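Re: [manip-list] Flap state estimation from wrist views, part 2
2024-12-13

On the list in March we were asked:

> Has the Ullard group tried reading the board state without a fixed
> overhead camera? We get decent per-slot labels from above, but the
> wrist view falls apart once the fingers cover part of the bottom row.

Yes, and the results are mixed. Our set-up is a Guess Who-style board with three rows of slots, stood upright on a white table, and the arm has only its wrist camera. The policy comes from the Sastinach code base with the action head unchanged. What we added is a small side network that predicts, for each slot, whether the flap is up or folded.

The state is estimated per view and then fused. Each view votes on every slot it can see, with the vote weighted by how squarely the slot faces the camera. Slots outside the view keep their last value, which decays over 8 steps. We do not mask the fingers. Masking helped on the training boards and made things worse on the held-out ones, and I have no good explanation for that.

Views of the kind the network gets, all with the gripper open and short of the board:
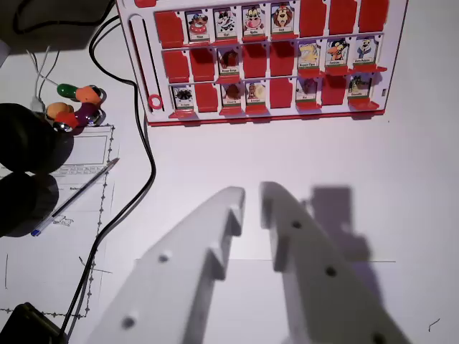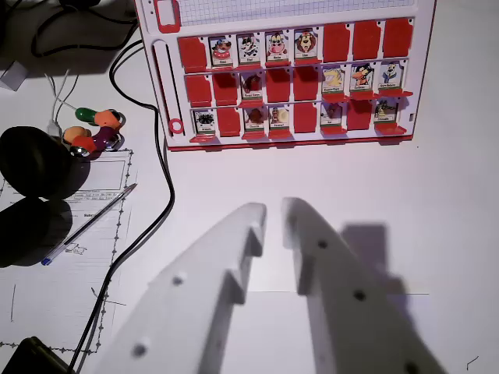
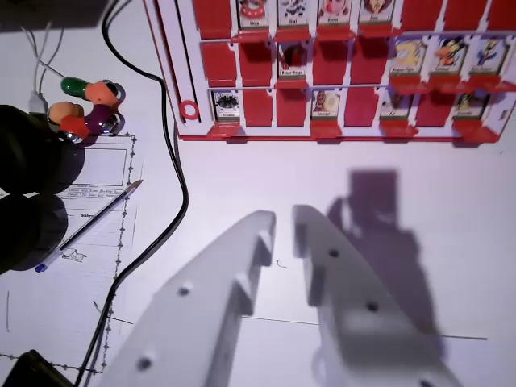 Irberg asked off-list whether a view that loses part of the top row should simply be dropped. We tried that, and the fused estimate became slower to settle with no gain in accuracy. The reply from Minami was more critical: per-slot voting ignores that flaps are only ever folded during a game, never raised, so a monotonic prior should beat any weighting scheme and would cost nothing to add.

That is a fair point for normal play. Our episodes include resets, where flaps do go back up, and a hard prior locked in early mistakes. A soft version – 4 agreeing views needed before a folded slot may be marked as up again – is running now. With 2 the estimate flickered whenever the arm changed direction.

Two things remain open. Shadows on the frame behind the folded flaps move with the room light, and the network seems to use them as a cue. We have not yet tested under different lighting. The other is the printed name labels: at the input resolution we use they carry very little, so matching a card to its name still needs a lookup by slot.

Config files are in the usual place under sastinach/flaps. The checkpoint from the masking run is there too, in case anyone wants to work out why it fails.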